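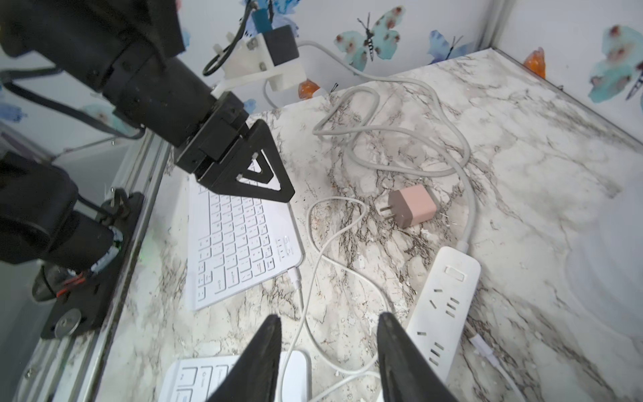 Passenger Handover in Low-Speed Automated Shuttles
Project report, Transportation Technology II
Debora Monti and Bit-na Sun
2021-06-22

1. Background

The town of Vernport has been considering an automated shuttle between the ferry landing and the Nanlow business park. The route is short and mostly flat, with one signalized intersection and a stretch of shared road near the park entrance. State rules for this kind of vehicle have been changing, and the question of whether a trained attendant must ride on board is still open. Our project looked at one part of that question: what happens when the shuttle stops by itself and cannot decide how to continue.

In a shuttle with an attendant, the attendant takes over with a hand controller. Without one, the vehicle has to wait for a remote operator. We wanted to know how long passengers would be left waiting and what they should be told during that time.

2. Method

We did not have access to a real shuttle. We used a driving simulator program called Batano, which lets the user set up a road, add traffic, and log every stop. We drew the Vernport route from public maps and drove it in the simulator under automated control. In total we ran 100 trips. Half used light traffic and half used heavy traffic. Weather was set to clear in every trip.

When the shuttle stopped and did not start again, one of us acted as the remote operator. The operator sat in a separate room and saw only the forward and side views. The operator had to read the alert, check the views, and choose one of three commands: proceed, pull over, or hold. Debora was the operator for the light traffic trips and Bit-na for the heavy traffic trips.

We also wrote two versions of the message played to passengers. The short version said "The vehicle has stopped. Please stay seated." The long version added the reason for the stop and said that an operator had been contacted. We asked eight classmates to listen to both and tell us which they would prefer.

3. Results

The shuttle made 38 stops that needed the operator. Most of them were on the shared road near the park entrance, where delivery trucks were parked partly in the lane. The shuttle would not cross the center line to go around a truck, even when the other lane was clear. The remaining stops were at the intersection, when a pedestrian stood close to the curb and did not cross.

The operator always chose a command in the end, but some stops took much longer than others. The slow ones were those where a truck blocked the forward view. In these the operator usually chose hold first and then proceed, which meant the passengers would have noticed a second wait. We waited up to five minutes before counting a trip as failed. No trip reached that limit.

Most of the classmates preferred the long message. Two said it was too wordy if the stop only lasted a few seconds. One asked why there was no button to talk to the operator, and we had not thought of this when we wrote the messages.

4. Discussion

The parked truck problem is partly a road problem. A marked loading area at the park entrance would remove many of the stops in our simulation without any change to the vehicle. We would suggest that the town look at this before the pilot begins, whether or not an attendant is on board.

A camera view from higher up would probably help the operator see past a truck. The Hwang report, which we read in January for the first part of this course, recommends a roof view for the same purpose but does not test it. Batano can place a view at roof height, so this could be tried without much work.

Our results have some clear limits. The two of us knew the route well by the end and got faster, so the later trips are not fully comparable with the early ones. Using a different operator for each traffic level was a mistake, as we cannot separate the effect of traffic from the effect of the person. We also had no network delay between the simulator and the operator. A real connection would add some.

5. Further work

We would repeat the heavy traffic trips with both operators, add rain, and include a delay in the video. We would also like to test a passenger call button together with a short message that changes to the long one if the stop continues.

The trip logs and both message recordings are in the course folder.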